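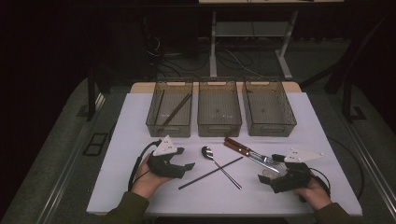 How much notice should a guest give before withdrawing from a shared supper?
Two days is sufficient in most cases, as the main shopping is done on the eve of the meal and quantities can still be reduced before then.

Posted 7/1/18

The question above has been put to me more often than any other since I began to host the Vutthorpe suppers, and I have set out my position in full so that it may be referred to in future. The suppers are a private arrangement held in my own home. They do, however, depend on a degree of order, and guests have asked for the terms in writing.

Notice of withdrawal

Guests who find that they cannot attend are asked to inform me by telephone. Messages passed on through other guests will be accepted only where the guest is unwell. A withdrawal made with two clear days' notice carries no charge. A later withdrawal is charged at the cost of the food, which at present stands at 22 pounds for the full menu. The charge is not a penalty. It covers what has been bought, and any part of it that can be recovered will be returned.

I recognise that children fall ill and that trains are cancelled. In such cases the charge has always been waived and will continue to be. I would simply ask to be told before the rice goes on.

Arrival

Supper is served at half past seven. Guests may arrive from seven o'clock onwards, and the front door will be left on the latch until the first course is on the table. After that, please use the bell at the side. Those who arrive after the first course has been cleared will join the meal at the point it has reached. Dishes will not be reheated, with the exception of soup.

Parking in the lane remains difficult. The neighbours at the lower end have been patient with us and I should like that to continue. There is space for several cars beside the old chapel, and the walk from there is short and mostly flat.

What to bring

Nothing is required. Wine is welcome, flowers are welcome, and puddings are welcome provided that I have been told of them. Last June three lemon tarts arrived on the same evening without warning. All three were good, and none was finished.

Guests should not bring dishes containing nuts. One of our regular guests has a serious allergy and I have undertaken to keep the kitchen free of them.

Menus

The menu is settled a fortnight ahead and sent to everyone who has accepted. I cook from a notebook that now holds over 1,000 recipes, a good part of them copied out by my late aunt in a hand that becomes harder to read after the letter M. Requests are considered, although I do not cook veal and have given up on soufflés for a full table.

The most successful evening of last year was built around a simple noodle broth taught to me by Willy Verschueren, who was then lodging in the village. It calls for a stock made the day before, a good deal of ginger, and greens added at the last minute. Chopsticks and spoons were both offered, and guests used whichever they preferred. The broth will appear again this spring. I have since replaced my old stockpot with a larger one from Ichikawa, and it should be possible to serve second helpings to all – a matter on which there was some feeling last time.

Conversation at table

I have been asked whether there are subjects that should be avoided. There are not, within reason. I would ask only that the proposed bypass be left until coffee, as it has twice brought the main course to a halt. Telephones should be kept in coats.

Clearing up

Guests are not expected to wash up. Those who wish to help may clear plates to the side and should leave the knives to me. Glasses are washed by hand the next morning and should be left where they stand. The green serving dish came from my grandmother's house at Catine and is not to be stacked.

Further dates

The next supper will be confirmed by letter to those on the list, and by telephone to the two guests who have told me that they do not open their post. The list is full for the present. Anyone who wishes to be considered for a place should write to me, stating whether they eat fish.

A separate note on the summer picnic at Zaravmont will follow once I have heard back about the use of the field.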